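## 3. Construction and first trials
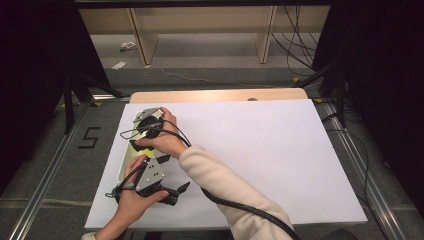 **Figure 3.** Two hand-held grippers in use over the white work board.

The grippers were built in the shared workshop at Sketham between January and April, from drawings that Asger Hafþórsson had made for an earlier single-handed version called Atar. We kept the finger shape from those drawings and changed almost everything behind it. In Atar the operator held a straight handle well away from the fingers, and the tips wandered whenever the wrist turned. The present pair is held much closer to the working end. As Figure 3 shows, the hand can close right round the circular housing of the gripper, with the thumb in front, and the triangular metal plate stays clear above it. Both authors found this grip less tiring, although Sveinbjörnsson, who has smaller hands, would still like a narrower housing.

### 3.1 Cabling

Cable routing took more time than any other part of the build. Our first arrangement sent the main cable straight up to an overhead hook. It pulled on the gripper whenever the operator reached towards the far side of the board, and it twice came out of its socket. We now let the thick cable pass over the back of the hand and follow the forearm down to the near side of the table. Enough slack has to be left at the wrist for it to bend freely. Thinner wires are left in short loops near the gripper and are replaced when the insulation begins to wear.

### 3.2 Work surface

The board is plain white, which helps when picking out black fingers in the recordings. A light wooden panel stands at its far edge. We tried working without the panel for one session and put it back the next morning, having spent too long fetching things off the carpet. The floor is marked with tape so that the table and stands can be returned to the same places after other members have used the room. Before this was done, each session began with up to an hour of measuring.

### 3.3 Procedure

Each trial used both grippers on a single object. The operator started with the fingers open, brought the two grippers together over the object and tried to take hold of it from both sides. A trial ended when the object was put down or dropped. We recorded 109 trials in this way, split between the 2 authors. Trials in which a cable snagged were kept in the set and noted separately, as Baldursdóttir did in the Levwood report.

Long, rounded objects were the hardest to handle. They tended to roll away from whichever gripper touched first, and the usual remedy was to steady one end before closing on the other. Flat objects gave less trouble but needed the fingers to be held almost level with the board, which brought the knuckles down onto the surface. Fitting longer fingers would deal with this, at the cost of a heavier tool.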